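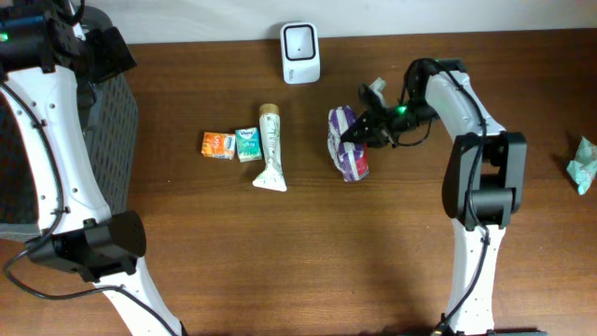

工单:Plilari 案件管理系统,送达回执缺失导致上诉期限计算错误
状态:已解决,待客户确认
优先级:高
提交方:Ďurica 律师事务所
提交人:Přemysl Ondrejka
处理人:Bjartur Hedegaard
涉及模块:期限引擎、Zorkus 送达网关接口

问题描述
4月批量导入送达记录后,部分行政诉讼案件的上诉期限提前届满,系统将其标为“逾期”,并自动关闭了上诉状起草任务。抽查发现,这些案件的期限起算日取的是判决书作出日,没有取送达日。卷宗内可以查到送达回执的PDF,但案件时间轴上没有对应的“已送达”事件。

影响范围
导入批次共200件,受影响106件,其中38件的上诉期限按正确起算日计算仍未届满。其余受影响案件已由事务所人工核对,不涉及权利丧失,只需更正记录。

复现步骤
1. 在测试环境新建行政案件,录入判决书作出日。
2. 通过 Zorkus 接口推送一条送达回执,送达方式填“电子送达”,签收时间留空,只填系统到达时间。
3. 打开案件时间轴,无“已送达”事件。
4. 执行期限重算,起算日显示为判决书作出日。
同样的数据,签收时间有值时结果正常。

处理记录

09:40 Hedegaard
已收到。请暂停该批次的自动任务,不要手动修改期限字段。手动值会锁定该字段,后续重算时会被跳过。请提供一件受影响案件的导入日志。

10:15 Ondrejka
自动任务已停,日志已上传。有2件案件在提交工单前由助理手动改过期限,备注里写了“人工”。

11:05 Hedegaard
日志中有如下记录:
WARN receipt.signed_at is null, event skipped
WARN deadline.base fallback to judgment_date
网关上次更新后,电子送达回执不再强制返回 signed_at,到达时间改放在 arrived_at。我方接口仍只读 signed_at,读不到就丢弃事件。期限引擎找不到送达事件,按旧规则回退到判决书作出日。两处都需要改。

11:30 Ondrejka
请注意,不能把 arrived_at 一律当作送达日。当事人未书面同意电子送达的案件,我们内部要求以纸质回执为准。同意书登记在“送达地址确认”表单里。

13:20 Hedegaard
确认。映射规则调整如下:
有 signed_at 的,取 signed_at。
无 signed_at、有 arrived_at,且确认表单中电子送达一项为“同意”的,取 arrived_at。
其他情况生成“送达待核实”事件,不启动期限计算,转承办律师处理。

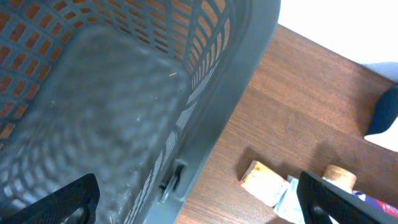

回退到判决书作出日的旧规则同时停用。该规则是早期迁移历史案件时加的,当时旧卷宗多数没有送达数据,迁移完成后没有关掉。停用后,缺少送达事件的案件,期限字段显示为空,不再显示推定日期。

14:50 Hedegaard
补丁已部署到测试环境 Taster。请用原批次的副本跑一遍,重点看三类:双方送达日不同的案件、有共同原告的案件、上诉期限最后一日落在法定节假日的案件。

16:10 Ondrejka
测试结果:
双方送达日不同:各自独立计算,正确。
共同原告:正确。
节假日顺延:正确。
手动改过的那2件没有更新,仍为旧值。

16:25 Hedegaard
属预期行为,字段处于锁定状态。请在案件页面进入“期限”,选择“解除手动值”,再单独重算。解除操作会写入审计日志,原值保留可查。

17:05 Ondrejka
已解除并重算,结果与人工核对一致。同意上生产。

18:30 Hedegaard
生产环境部署完成,批次已重算。受影响案件的起算日均已更正,38件的状态由“逾期”恢复为“进行中”,被关闭的起草任务已重新打开,提醒时间按新期限生成。自动任务可以恢复。

根本原因
网关字段变更后接口未同步;期限引擎保留了不应继续生效的回退规则;导入日志中的 WARN 级记录未触发告警。

后续事项
将“送达事件被跳过”由 WARN 提升为 ERROR,并通知案件管理员。
导入报告增加“无送达日案件”清单。
检查执行申请期限和再审申请期限是否引用同一回退规则。初查结果,再审模块有引用,已另开工单跟进,修复前该模块的推定日期请勿作为依据。

关闭条件
客户抽查重算结果并书面确认。Ondrejka 已回复,抽查由行政诉讼组进行,完成后在本工单内上传核对表。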